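Panneau d'exercice modulaire – questions fréquentes

Mise à jour : mars 2021. Les réponses sont rédigées par Frans Aerts et relues par Dede Boateng, atelier Rollano.

Comment les plaques s'assemblent-elles ?
Par tenons de type puzzle, sans vis. Présenter les deux plaques à plat, engager les tenons, puis presser sur toute la longueur du joint. Un joint qui bâille se reprend depuis l'extrémité la plus proche de la poignée.

À quoi servent les chiffres entre les deux glissières ?
Ce sont des repères de position, de 1 à 5, communs à la glissière haute et à la glissière basse. La consigne s'écrit toujours dans le même ordre : haut, puis bas.
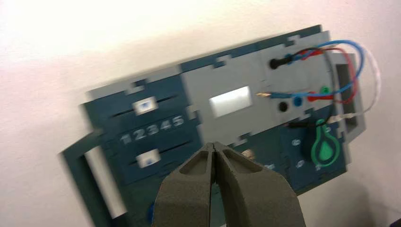
Les curseurs se nettoient au chiffon sec. Pas de lubrifiant : il retient la poussière et finit par freiner la course.

Faut-il respecter les couleurs des douilles ?
Oui, sauf mention contraire sur la fiche. Le cordon rouge va dans la douille rouge, le bleu dans la bleue. Les douilles non citées restent libres.

Comment débrancher une fiche ?
En tirant sur le corps isolant, dans l'axe. Une traction sur le fil finit par rompre l'âme du cordon au ras de la fiche. Les cordons de rechange sont vendus par lot de 6 (référence Grallico 400).

Dans quel état laisser le panneau avant un nouvel exercice ?
Les deux interrupteurs à levier sur « Off », les cordons dégagés du bouton rotatif. Poser le panneau à plat sur une table claire et stable, poignée accessible.
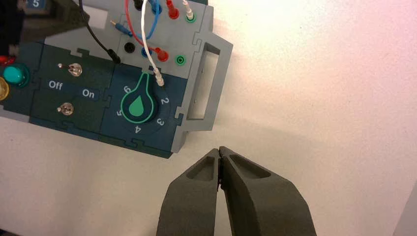
Le bouton rotatif se manœuvre cran par cran. S'il résiste, vérifier d'abord qu'aucun cordon ne gêne sa rotation ; ne pas forcer.

Peut-on remplacer une seule plaque ?
Oui. Débrancher tous les cordons, déboîter la plaque par le dessous et conserver les voisines en place. Les plaques commandées avant juillet ont des tenons un peu plus serrés – un léger ponçage suffit.

À qui signaler un défaut ?
À Konrad Wieser pour la partie électrique, à Nafula Urio pour les plaques et les poignées. Indiquer la douille ou la plaque concernée et joindre la fiche d'exercice.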